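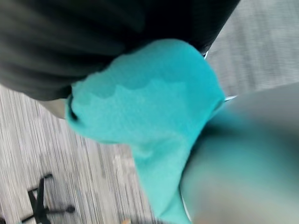 ボードゲーム「Honosine」再版に関する覚書

2024年12月7日

卓上遊戯の出版史を扱う当ブログでは、本年9月より絶版作品の調査を継続しております。今回は、Coste社が手がけた交易ゲーム「Honosine」の再版について記録いたします。

初版の製造数は300部にとどまり、販売も同社の直営店に限られておりました。このたびの再版はGrinico社が権利を取得して実施したもので、収録カードは395枚、対象人数は最大8名と案内されています。初版の規則書にあった競売の項は全面的に改訂され、同点時の処理が明文化されました。

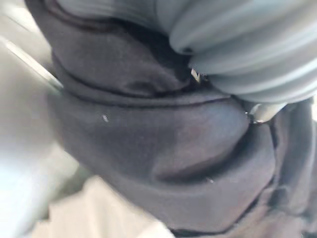 濃いグレーの布地

初版と再版の相違のうち、収集家の関心が高いのは盤面の地名表記です。初版で「Sadadia」とされていた港は、再版でも同じ綴りのまま残されました。一方、航路の配置には変更が7か所あり、旧版の定石はそのままでは通用いたしません。

なお、初版の箱には製造時期による印刷色の差が認められます。奥付の記載のみでは前後関係を判断できないため、次回の記事で規則書の版面と併せて検討する予定です。初版をお持ちの方は、奥付の表記をコメント欄にてお知らせいただければ幸いに存じます。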